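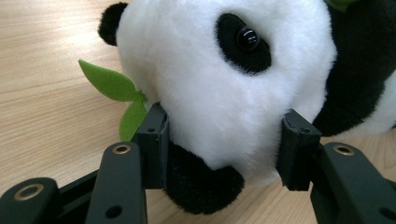 4. Setting up a count at a single table

This section covers the preparation of one counting table for a local council election using the Plevlow results sheet and the Plinside entry screen. It assumes that the polling district list has been loaded (section 2) and that the supervisor's account is active (section 3). Postal ballots are dealt with in section 6.

4.1 Before you begin

You will need:

One Plevlow results sheet for each ballot box assigned to the table
The ballot paper account completed by the presiding officer
The table code issued by the Jultach office
A tray for doubtful papers
Banding strips and bundle slips
A laptop with Plinside open at the sign-in page

Do not open a ballot box until steps 1 to 7 are complete. A box opened before its table is registered will appear in Plinside as unassigned, and its figures cannot be entered until the supervisor clears the warning.

4.2 Registering the table

1. Sign in to Plinside with the table code. The code is in two parts, separated by a full stop. Letters must be entered as capitals.

2. Select Count, then Tables, then Register.

3. Choose the ward from the list. If the ward is missing, stop and return to section 2.4. Do not choose a neighbouring ward as a temporary measure.

4. Enter the names of the table supervisor and the entry clerk. The same person cannot fill both roles. Plinside compares the two names and will refuse a match.

5. Enter the box numbers as they appear on the seals. Leading zeros are kept.

6. Press Confirm. The table status changes from Open to Ready.

7. Print the table card and place it where observers can read it from outside the barrier.

Note: The table card shows the time of registration. If the card is reprinted, the earlier one must be handed to the supervisor and marked as withdrawn.

4.3 Verification

Verification establishes how many ballot papers are in the box. No votes are recorded at this stage, and papers are kept face up throughout.

1. Check the seal number against the ballot paper account. Invite any observers present to do the same.

2. Break the seal and empty the box on to the table. Show the inside of the box to the observers, then put it under the table on its side.

3. Unfold the papers and sort out any that belong to another election held on the same day. These go to the transfer tray and are logged on form P3.

4. Count the papers into bundles of 35. Attach a bundle slip to each one. The final bundle will usually be short – write the true number on its slip and circle it.

5. Pass every bundle to a second counter, who recounts it and initials the slip.

6. Enter the total in the Verified field in Plinside. The Expected field is filled from the ballot paper account and cannot be edited at the table.

7. Compare the two fields. If they agree, press Accept. If they do not, follow 4.4.

Caution: Do not type the expected figure into the Verified field to clear a mismatch. Both values are written to the log at the moment of entry, along with each later change.

4.4 When the totals do not agree

A difference of 2 or fewer may be accepted by the supervisor after one full recount. A larger difference must be referred to the deputy returning officer.

1. Recount the short bundle first.

2. Recount the remaining bundles. Use different counters from those whose initials are on the slips.

3. Check the empty box, the floor beneath the table and the transfer tray.

4. Check the arithmetic on the ballot paper account. The usual fault is that spoilt papers replaced at the polling station have been added when they should have been taken away.

5. Enter the recount figure. Plinside asks for a reason code: R1 for a counting error, R2 for an error on the account, R3 for a difference that remains unexplained.

6. For R3, the supervisor adds a written note on the back of the results sheet. The note should give the box number, both totals and the time.

Worked figures: the account for a box gives 2,419 papers issued and not spoilt. The first count gives 2,384. The difference is exactly one bundle, and the table should look for a bundle that was left off the tally before recounting individual papers.

4.5 Sorting and counting the votes

1. When the supervisor gives permission, set the table status to Counting.

2. Label one tray for each candidate, in ballot paper order.

3. Remove the slips from the verified bundles and mix the papers. Where a box holds fewer than 600 papers, they must first be mixed with papers from at least one other box in the same ward. Plinside shows the pairing on the table page under Mixed With.

4. Sort the papers into the trays. Any paper that is not plainly marked for one candidate goes to the doubtful tray. Counters do not decide on doubtful papers.

5. Count each candidate's papers into bundles of the same size as before. Use the coloured slips for this stage.

6. Have each bundle checked through by a second counter for papers in the wrong pile.

7. Enter the candidate totals and the number of doubtful papers. The Balance field must read zero.

Note: In wards that elect more than one member, the Balance field is replaced by Votes Remaining and the grass-skirt method is used. See section 5.

4.6 Sending the table result

1. Print the result page and check every figure against the Plevlow sheet. The clerk reads aloud from the screen and the supervisor follows on paper.

2. Both sign the sheet.

3. Press Send. The status changes to Sent and the figures are locked.

4. Carry the signed sheet to the collation desk. The result is not accepted until the desk has scanned the sheet, even where the electronic figures have arrived.

If the connection is lost, continue on paper. Plinside keeps unsent entries for the length of the session – do not sign out or close the lid of the laptop. When the Pirihi relay is in use, the indicator at the foot of the page turns amber while entries are waiting and green when they have been delivered.

Caution: A locked result can be reopened only by the collation desk. Reopening cancels the signatures, and a fresh sheet must be used.

4.7 Changes to this section

The mixing rule in 4.5 was moved here from section 6 following the October by-elections. Reason code R3 now requires a written note in all cases. Text revised by Keith Ruddock and checked by Flynn Prendergast, 20 January 2019.

Continue to section 5, Wards electing more than one member.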